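# 핸드헬드 그리퍼 만들기, 토요일 공방 노트 (세 번째 시간)

지난번에 손잡이까지는 다들 붙여 놓고 가셨죠? 오늘은 손가락 끝이랑 링크를 맞추고, 실제로 물건을 집어 보는 데까지 갑니다. 저는 지난주에 집에서 나사 하나를 잃어버려서 소파 밑을 한참 뒤졌어요(결국 못 찾음). 부품은 꼭 트레이에 담아 두세요!

## 1. 링크 조립

팔 부품은 좌우 대칭이라 헷갈리기 쉬워요. 끝이 둥근 쪽이 위로 오게 놓고, 구멍에 황동색 링을 끼웁니다. 링이 비스듬히 들어가면 팔이 뻑뻑해지니까 손바닥으로 누르지 말고 평평한 나무토막을 대고 누르세요. M3 나사는 2단계로 조입니다. 처음엔 손으로만, 그다음 양쪽이 같이 벌어지는지 보고 드라이버로 마무리.

Hok-lam Kong 님이 올려 주신 Hatov 도면은 6번 부품 방향이 저희 것과 반대예요. 그 도면으로 출력하신 분은 뒤집어서 끼우면 됩니다. 다시 뽑을 필요 없어요.

## 2. 손가락 간격

완전히 벌렸을 때 안쪽 간격이 80 mm 나오면 됩니다. 자로 재 보고 모자라면 블록 뒤쪽 나사를 풀어서 조금씩 밀어 주세요. 저는 처음에 한쪽만 밀었다가 물건이 자꾸 돌아가서 꽤 고생했어요... 양쪽을 똑같이!

## 3. 집어 보기

상자나 블록은 금방 되니까 재미가 없고, 저는 신발을 추천합니다. 샌들은 발바닥 아치 쪽이 잘록하게 들어가 있어서 손가락을 어디에 대느냐에 따라 느낌이 완전히 달라지거든요. 검은 테두리를 양쪽에서 누르는 자세를 봐 두세요.

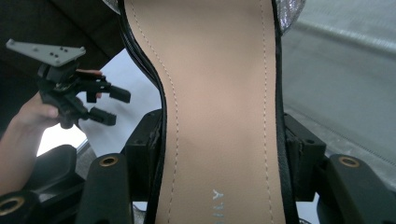

## 4. 체크하면서 적어 둘 것

- 손가락 패드가 양쪽 다 면으로 닿는지, 모서리로만 닿는지
- 물건을 살짝 흔들었을 때 어느 쪽으로 먼저 도는지
- 손잡이를 놓았을 때 팔이 끝까지 벌어지는지

테두리가 반들반들한 신발은 미끄러질 수 있어요. 그럴 땐 세게 쥐기 전에 잡는 위치부터 옮겨 보세요. 힘으로 해결하려다가 제 첫 번째 링크가 부러졌습니다. 그래도 미끄러지면 얇은 고무 시트를 패드 크기로 잘라 붙이면 되고, 시트는 공구함 두 번째 칸에 있어요.

## 다음 시간까지

집에 있는 신발 두 켤레로 해 보고 메모만 가져오세요. 사진은 선택입니다. 무게 시험은 900 g짜리 추로 할 건데 추는 제가 챙겨 갈게요. 나사가 모자란 분은 단톡방에 길이까지 적어 주세요, 그냥 "M3요" 하시면 제가 또 잘못 사 갑니다!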